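Home Explore Notifications Messages Search
Threads > Robotics > Teleop > Kadir Yaman

Kadir Yaman
20/06/2018

1/ ok thread. spent the whole day driving a sim arm by hand so it can learn to pick tools up off a bench. notes before I forget, typos will happen
14 replies 75 likes

2/ setup: Clalonik sim, one arm, parallel-ish gripper, wrist view. I hold a controller, arm follows. Every run gets saved as a demo. Goal is 200 clean ones by September. Have nearly 75

3/ first lesson. slow down before you close. I was rushing the last inch and every demo had this ugly little swerve at the end. Guess what the policy learned. The swerve

4/ Zübeyde Saraç watched me for 2 minutes and said "you're steering with your eyes on the wrong window." She was right. Side view for the approach, wrist view for the grab. Way better

5/ deleted a whole batch becuase I paused mid air to think. Long pauses = robot learns to hover. If you need to think, think before you hit record
3 replies 31 likes

6/ resets matter more than I figured. same start pose every time and it only knows that pose. Now I nudge the tools between runs, rotate stuff, swap the order. Boring. Do it anyway

7/ wrist view, coming down on the silver bar. It's lying over the dark tray, orange level off to the left, fingers still open. Bar's nearer the right finger than the left so I want to slide over a touch before closing
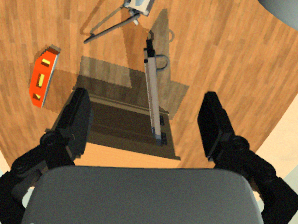 8/ shadows. I keep reading depth off them and getting it wrong. Zübeyde wants them randomized, I want them left alone till the first 200 are in. argument ongoing
6 replies 22 likes

9/ controller stuff: trigger on the Flindico is too twitchy for the gripper, half a squeeze and it snaps shut. Mapped it to a slower curve, wrist thanks me

10/ tried kinesthetic on the real arm at Sönmez last month, ie grab it and push it through the motion. Nicer feel, but my arms were dead after lunch and my hands were in every camera view. Sticking with remote for now

11/ tomorrow: more demos, then a first training run overnight. will post the fails too
9 replies 48 likes

Share Save Report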